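2021-02-07

# Our visit to the Rekthorpe school, with far too many notes

I promised the other parents in our group that I would write up the open day properly, and then I let it sit for longer than I meant to, so apologies to everyone who has been asking. We went in January, the three of us in one car: me, my husband Renzo, and our daughter Viola, who is nine and had strong opinions before we'd even left the driveway. We may be moving for Renzo's work in the summer, and if we do, Viola and her little brother will be going from a school where everything happens in Italian to one where everything happens in English. You can imagine how much sleep I've lost over it.

Rekthorpe is a bit of a drive from anywhere. The school sits past the village on a long lane with hedges on both sides, and we went by the gate twice because the sign faces the other way. There is parking behind the gym, but you want to get there early. By the time the first talk started people were leaving cars all along the lane, and one poor man had to come back out and move his for the milk truck.

## Getting in

Visits were in small groups with a booked time, masks on, windows open, and I would tell anyone going later in the winter to wear a warmer coat than they think they need. I kept mine on the whole day. We were signed in at the front office and given stickers with our names on them, and Viola's said "Violet," which she corrected herself with a pen before anyone could stop her.

Our guide was Fiorella Rizzi, who looks after the language support program for the lower school. I liked her right away. She crouched down and talked to Viola first, in English, slowly but not in that sing-song way some adults do it, and when Viola went quiet she just waited. It felt like a very long wait to me (I had my mouth half open to answer for her) and then Viola said, perfectly well, that she liked swimming and did not like peas. Fiorella told me afterward that the waiting is most of her job, and that parents find it harder than the children do. I took that as aimed at me, and fair enough.

## The lower school

We saw two classrooms with lessons going on. The first was a reading hour with the younger ones, where the children pick their own books from bins sorted by how hard they are. The new arrivals aren't kept to one bin. Fiorella said they used to do it that way and stopped, as the older beginners were embarrassed to be seen with the baby books, and now there are picture-heavy books about sharks and volcanoes and so on that a ten-year-old can carry around without blushing.

The second was a math lesson, and I'd have happily stayed all morning. A support teacher sat in with the class teacher and worked at a side table with a few children, going over the words before the problem itself - "share," "left over," "each," that kind of thing. Then they went back and joined everybody else. I had been picturing Viola in a separate room down the hall all day with a workbook, and it was a relief to see how little of that there was. There is some, and they were open about it. Beginners have a daily session in the support room, in place of the second foreign language, for as long as they need it. For most that is a year or a bit more, and for some it's longer, and Fiorella wouldn't be pinned down to a figure no matter how many ways Renzo asked.

The support room itself is small and cozy, with a rug and a heater that clanks. Every child there has a notebook where they can write in whichever language they like on the left page and in English on the right. She let us look at a few where the children had said it was all right. One boy had filled the left side top to bottom and written "I am tired" on the right, and I'm afraid I got a little teary behind my mask.
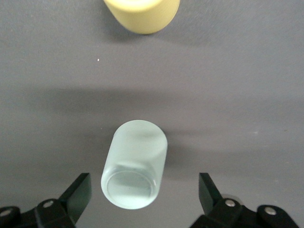
After that we had a break for coffee, and I fell into conversation with another mother whose son started in the fall with almost no English. She said the first few weeks were hard, there was no pretending they weren't, and that he came home and went straight to bed. What helped him most was having a buddy from the same class, a boy who happened to love the same soccer video game. The school pairs them up on purpose. It doesn't always take, she said, and his first buddy wasn't much use at all, so they changed him.

## The talk for parents

The big talk was in the hall with the chairs spread well apart. Gaetano Pellegrini, the head of the whole school, spoke first. He's a quiet sort of man and I missed some of what he said over the wind, but I did write down that the school library holds 2847 books in languages other than English, which he was clearly proud of, and that families are asked to keep right on speaking their own language at home. I wanted to stand up and cheer at that! My mother-in-law has been telling us for months to switch to English at the dinner table, and my English at the end of the day is not something any child should be learning from.

Then came Fulvio Cattaneo, who runs admissions, and he was the practical one. I'll put down what I got from him, since it's what people have been writing to me about:

- There is a language assessment before a child is placed, and it has 3 parts: a chat, a short reading, and a piece of writing. No one fails it. It decides how much support they start with.
- The chat can be done over video if you're still abroad. The writing can't.
- Language support is included in tuition for the first 2 years. After that there's a charge of 400 a term if a child still needs the daily session. In-class help stays free.
- Reports for children in the program come with a translated summary for the parents, if you ask for one on the enrollment form. You do have to ask.
- Brothers and sisters are assessed separately, even twins.

He was asked about exams in the upper school and gave a long answer, which I didn't follow closely with mine still so little. If you have a teenager, call him. He gives out his direct number and seems to mean it.

There was a slightly awkward moment when a father near the front wanted to know whether having so many beginners in a class slowed down the children who already speak English. I felt Renzo stiffen next to me. Mr. Cattaneo took it calmly and said that the class teachers plan with the support teachers every week, and that he'd be glad to have the gentleman sit in on a lesson and see for himself. I don't know if he took him up on it.

## Computers and programs

We were also shown the computer corner. They use a reading program called Clillus, which reads a page aloud while the child follows along, and then the child reads it back and can hear both. Viola had a turn and was delighted with her own voice, less so with having to give the headphones up. The messages home all go through something called Emico, and it can show a teacher's note in your own language. Renzo tried the Italian on his phone and said it was stiff but you'd know which day to bring the gym shoes. A couple of parents grumbled to me that too much comes through it, so maybe ask about turning some of the alerts off.

## Lunch, and the part Viola liked

Lunch was soup and bread, handed out in paper cups and eaten in our coats at the covered tables outside. Viola was taken off for a while by a girl from the fourth grade to see the garden and the climbing wall. When she came back she had learned the words "slug" and "harness" and used both of them the whole way home. I asked what else they'd talked about and she said, "Nothing, we were busy," so I suppose it went well.

I did ask Fiorella, as we were leaving, about the little one. He'll be five, and he talks nonstop at home and hardly at all with strangers. She told me it's very common for the small ones to say nothing in English for months, that they're listening the whole time, and that I shouldn't quiz him on it in the evenings. She has a list of picture books she gives to parents, to be read in whatever language you please. I have it and can send it to anyone who wants it.

## What I'd still like to know

There are things I forgot to ask, naturally. I don't know what happens with the daily session if two or three children are at completely different levels, or how it works if a family arrives in the middle of a term. I'd also like to see the upper school support room, which we skipped because our group was running late, and that was mostly my fault for all the questions in the math room. Renzo would like to know about the bus, which leaves the village very early and doesn't seem to run at all on the late afternoons when there are clubs.

They're planning another visit morning in spring if the rules allow it. You book through the front office, and it's better to call than to write. Bring the coat, bring your child's last report if you have it (Mr. Cattaneo will look it over on the spot, even untranslated), and turn in at the second gate after the bridge.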